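Robot arms still slow at the small stuff, Plinside shop trial finds

Can a robot tidy up after your kids yet? Sort of. Slowly.

Plinside, the housewares and toy repair shop on the old Irkberg tram line, has been running a pair of small arms through everyday chores since August. Putting things in boxes, taking them out again, stacking, wiping, folding. The kind of work a new hire picks up before lunch.

Results so far are mixed. Shop manager Valbona Hoxha says the arms put single hard items into an open tray correctly 92 times out of 100. Soft stuff is a different story. With cloth and plush the rate drops to 60, and anything with a lid or a catch is worse than that.

"Boxes are the headache," Hoxha said. "Opening one takes two hands that know about each other. My niece does it without looking."

Tins are on the list of test items, along with stuffed toys, bottle caps and dish towels. Each item gets a fresh start position, so the arms cant just repeat a memorized move.

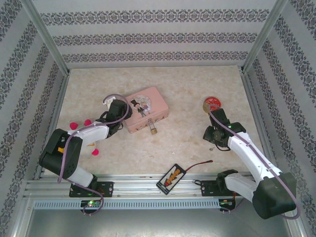

What the arms can and can't do

Two arms, one rail, a pink tin shaped like a little suitcase with a padlock on the front. A plush toy lies beside it, and the arm on the right has its gripper at a round red piece with a gold rim. Flat round things are hard for grippers, says Biljana Zupan, the engineer who set up the trial for Ostasov. Too thin to pinch from above, too smooth to drag.

Padlocks are off the menu completely. Zupan wants the arms to manage a plain hinged lid first, and she is not promising a date.

Speed is the other problem. A full tidy of one small table takes the pair more than 7 minutes. Hoxha's staff do the same table in well under one, and they answer the phone while there at it.

Still, she isn't sending the arms back. They run after closing, when no customers need the counter, and the shop saves a bit of sorting each morning. Somebody still checks the trays before the doors open.

Nikolovski, the repair chain across the river, looked at a similar setup in spring and passed. Too much supervision for the price, a spokesman said.

The Plinside trial goes on for another 4 weeks. Towels are next.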